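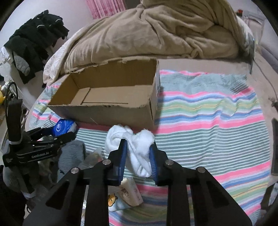

Two hand-held grippers over a bed in Arcombe, one closed on a small white item beside an open cardboard box.

Home News Local Business Sport Weather

Arcombe bedrooms become training ground for tidying robots

Last updated: October 28, 2026

Residents of Arcombe are being paid to put socks, toys and packets into boxes at home so that a robot can learn to do the same.

The work is part of a project called Alitz, run by the local firm Grudik. Since July its collectors have recorded 747 sessions in bedrooms, kitchens and laundries across the town. The firm wants 790 before it begins training the next version of its software.

Collectors hold a two-fingered gripper in each hand and squeeze to open and close it. Cameras on the tools record the view over the fingers while software keeps track of how far apart they are. The recordings are later matched to a plain label for the job, such as "put the sock in the box".

There is no robot in the house. Grudik says a person with a pair of grippers can get through a task much faster than an arm driven by remote control, and can do it up a flight of stairs or in a narrow hallway. The recordings go to the firm's workshop on Okoro Road, where a pair of arms fitted with similar fingers is used to test what the software has picked up.

Soft things have given the most trouble. A sock can land in any shape, and the software has to find a place to grab it each time. Crinkly packaging is nearly as bad, as the light moves around on it and the edges are hard to pick out.

For that reason collectors are asked to work on beds as they find them. Wrinkled sheets stay wrinkled, and blankets and clothes in the background are left where they are. Early sessions were done on a bare grey table, and the software trained on them did poorly once it was tried in a real room.

A typical bed session uses a single carton and a handful of small goods of different kinds -- something knitted, something in shiny plastic, a plush toy. The goods are moved between takes so that no two begin the same way.
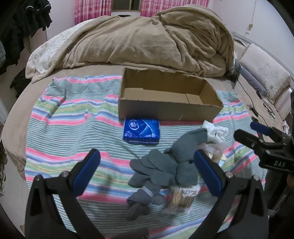

Carol Wragg said the first hour was the hardest. She kept wanting to drop the grippers and use her hands, she said, and it took her several evenings to stop rushing. Collectors are told to keep the fingers in view of the camera and not to hurry a grasp, even a bad one. If an item slips, they pick it up again and carry on.

Those fumbles are kept. Grudik says a system shown only clean attempts has no idea what to do after a miss, and 376 of the sessions so far include at least one second try.

Householders sign a consent form before recording begins and can ask for a session to be deleted. Faces, mail and family photos are blurred before the files are used. The firm has not said how long it will keep the originals.

There are 11 collectors on the books at present. Grudik plans to add wardrobes and linen cupboards to the list of jobs over the winter, but has not set a date for putting a robot in anyone's home.

Comments

marlow_t
Did a few of these in August. Your forearms know about it the next day. Pay came through on time though.

Ged
Would like to know more about the deleting part. If the software has already learned from my bedroom, what does deleting the file do?

hillside reader
My mum has arthritis and can't pick up after herself any more. If it can manage socks off the bed she would have one tomorrow.

PeteR
Is it only homes in town? We are out past the reservoir and have plenty of mess to offer.

marlow_t
@PeteR they came out to my sister's place and she is further than you. Ring the Okoro Road number and ask.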